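Leave the lid on: a small case for tidying bottles properly

Quick one, typed standing up, kettle on. It's about bottles. Empty ones mostly, and the caps that go with them, and the general mess of snack stuff that builds up on any flat surface in any shared kitchen in Arkville.

My view, since I've been asked to put it in writing: cap goes back on the bottle. Always. Before the bottle goes anywhere. I've held this view for 13 years and lost a lot of arguments over it.

The other side is not stupid. They say a cap is a separate thing, a different plastic, let it go its own way. Fine in theory. In practice a cap on its own is a crumb. It gets under things. It goes in a pocket, then the wash. I once emptied the drawer under our sink at Enthorpe Road and found 11 of them, not one matching a bottle we still had. 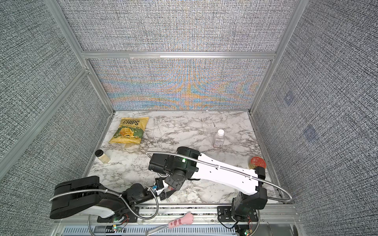 And the same goes for crisps. A bag left out flat is a bag somebody will put a mug on. Jars at least stand up for themselves. A jar with its lid on can sit on a worktop for weeks and do no harm at all, which is more than I can say for anything that comes with a screw top and gets opened in a hurry.

So the real problem is separation. Two bits where there was one. Twice the picking up, and the small bit is always the one that gets missed. People clear the big things, step back, feel pleased, and leave the fiddly stuff for whoever comes next. Usually me.

I've tried a pot for caps. Lovely little pot, bought from Miah, the homeware place by the station. Lasted till February. It filled up with batteries and a key. A pot is just a drawer with no front, I think that's my whole objection to pots.
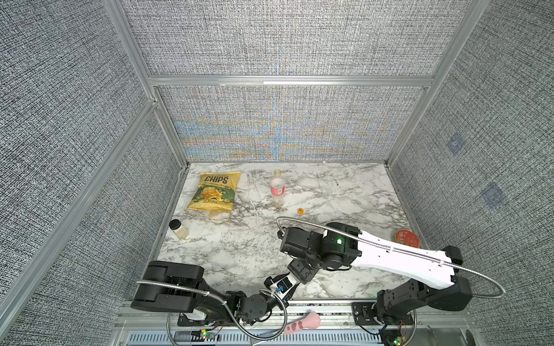
But doesn't it make more sense to squash the bottle first and sort the cap out later?

Squash it by all means, then put the cap on straight away while it's still in your hand. That keeps the air out so it stays flat, and there is no later to worry about. Check your own council's rules, obviuosly, they do vary.

Rinsing. Some people skip it. I used to skip it. Then came a warm week and a full box by the back door and I don't skip it now. Half an inch of water, cap on, shake, cap off, tip out, cap on. Takes no time. The sticky drinks are the worst, anything fizzy and sweet leaves a film that goes tacky and then every bit of fluff in the house finds it.

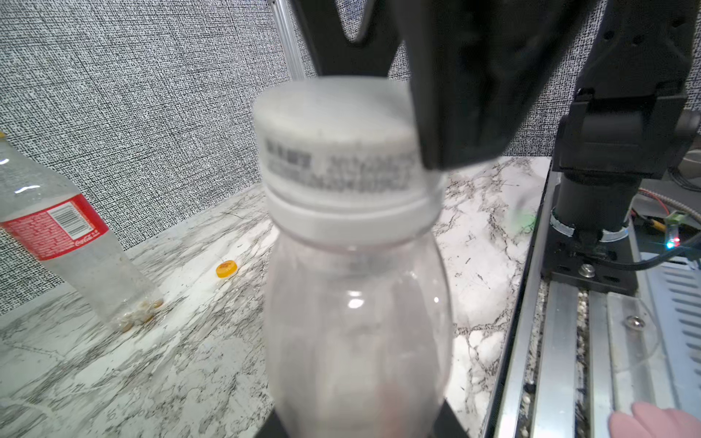

Caps on, please. The one on its side still needs a rinse.

Where I do give ground is tins. Nice tins. A decorated tin is storage and everyone knows it, you don't argue with a tin, you put teabags in it. I've got three and would have more if there was a shelf. Same for spice jars with a decent lid. Soak the label off, or don't, nobody at my house minds a label.

Bottles are different, you can't keep them all. Watora, the refill shop, will fill your own bottle with washing-up liquid and I do take one in. One. The cupboard doesn't need nine spares "in case". In case of what. A flood of squash?

And if you do keep one, keep it with its own cap. Threads look the same and they aren't. I've had a leak all down the inside of a good bag from a cap that very nearly fitted. 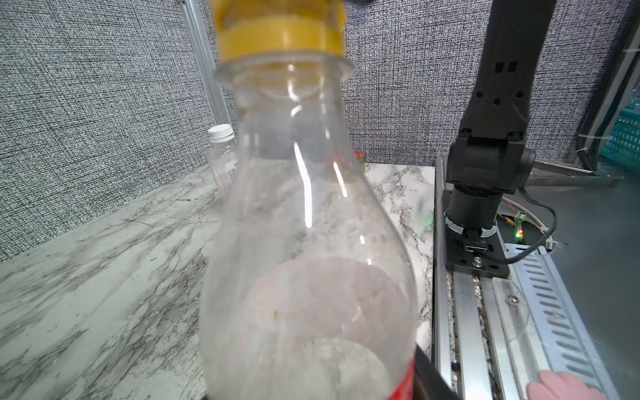
What I'd actually change

Clear the surface in one go, small bits first. That's the main thing. Caps, scraps, whatever has rolled to the back. Big stuff last becuase you'll never forget the big stuff.

Leave the box somewhere people walk past. Ours was in the hall cupboard behind the hoover, no wonder it wasn't used.

And no signs. We had a laminated one, it fell in the sink. Just put the cap back on. Kettle's boiled, off I go.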